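# Refund of the Player Fee After a Mid-Season Transfer

**Dusstead_Parent**

Our son plays flag football for the Dusstead club and has been offered a roster place at Killard, beginning in February. We paid the full fee of $696. Is any part of it returned upon transfer, and may he play immediately?

---

**Karketdale League Desk**

Under the league rules, a player must be released in writing by the first club. He may play 5 days after the release is filed. Fees are held by the club -- the league does not issue refunds. Requests must reach the club within 30 days of the release.

**sideline_k**

Killard refunded us half last year. Dusstead may differ.

**Kavanagh Field Office**

Please note the following in addition:

- Uniforms must be returned before a refund is considered.
- The insurance portion of the fee is not refundable.
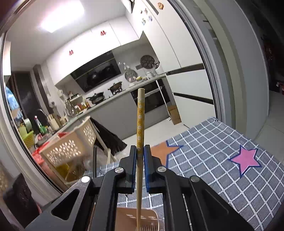

## Related Topics

- Roster limits for winter play
- Releases between clubs outside Karketdale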